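Laundry, by Hand and by Claw
15 May 2018

The head of the chores project at Flosov has been asked when a machine will fold the laundry so often that she answers before the question is finished. "Later than the brochure says," she told me. "I didn't write the brochure."

The project is called Marnix, and for now it deals in socks. People work the grippers by hand, one in each fist, and software is meant to learn from them. I asked whether that counts as automation. "It counts as homework," she said.

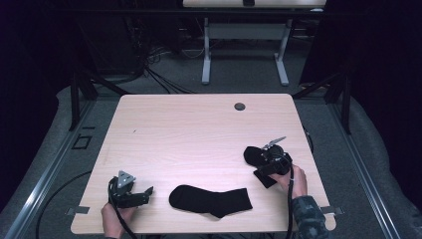 What the numbers leave out

Marnix has recorded 1120 sock attempts. How many would pass in a hotel laundry? She wouldn't give a figure. A demo planned for July will use 8 pairs, all picked by the team - which is a kinder test than my dryer offers.

"Cloth is awful," she said. "A box stays a box. A sock changes shape every time you touch it, and with a black one it's hard to see which part you're touching."
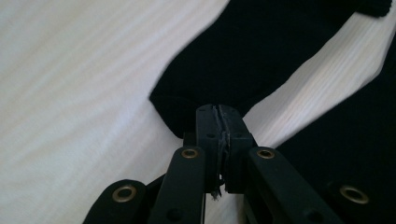 I put it to her that a bored teenager can do the job with two fingers and no training. She agreed. She also said Oakley, a rival firm, has been promising a home model for 2 years and has yet to let her see it handle a towel.

Would she buy one herself? "At 400 dollars, maybe. It won't be 400 dollars." She still does her own laundry, and the socks go in the drawer unmatched.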